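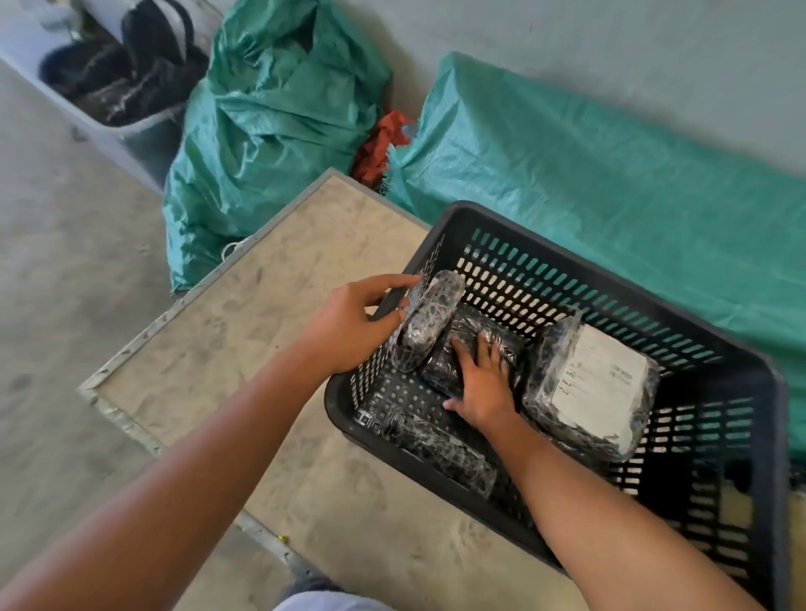 Free Returns, Supposedly

I have been buying shoes online from Rusard for years, and every order confirmation comes with the same cheerful line about free returns. I used to believe it. Then in September I sent back one pair of boots, and now I read the small type.

The boots cost 81 dollars. The refund came to 41. When I wrote in, I was told that the return itself was free, but that there was a "handling adjustment" for items bought during a promotion. Where was this mentioned? On a page you reach from another page, under a heading about gift cards.

So I looked at a few other stores. Celesley gives you store credit unless you tick a box, and the box is gray on gray. Besnard pays the postage but wants the parcel dropped at a partner shop, and the closest one to me is in the next county. Skarnitier will refund up to 400 dollars a year per customer, after which they "review the relationship." I would like to know what that review looks like.

People tell me this is fair enough, that shoppers got greedy, ordering three sizes and sending back two. Maybe. But who taught them to do it? The stores ran the ads telling us to try it all on at home. I remember them -- they were on every bus.

What bothers me is the word. If it costs 40 dollars, call it a fee and let me decide. I would probably still have bought the boots, and a size up.

My second letter to Rusard went out at nine this morning. The automatic reply says they value my feedback.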